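Last updated: January

Horkness padded bench, light gray
By the Vetbridge home desk

Bought this for the hallway, ended up in the back bedroom. Assembly took 4 bolts and one bad word. Seat is firm, good firm, you can sit and tie boots without sinking. Cover does not come off, which I missed in the listing. My fault. Spot clean only, and I've done that 5 times allready. Coffee came out, pen didn't.

Price was a bit over what I wanted to pay. The Xue one is cheaper but wobbles.

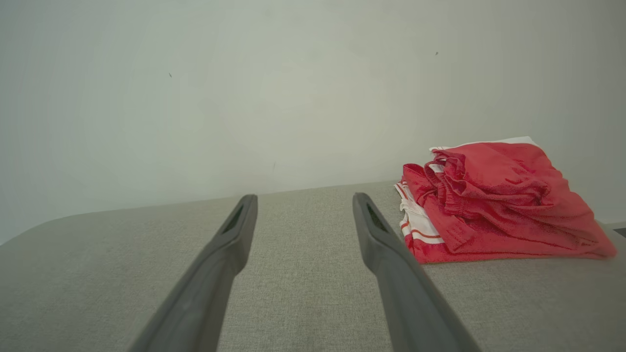

Vetbridge home desk
Furniture reviewer

Color is the best bit. Pale gray with some beige in the weave, so lint hides pretty well, and it looks fine by an off-white wall. Corners are soft, no shin bruises yet. Would buy agian, maybe darker.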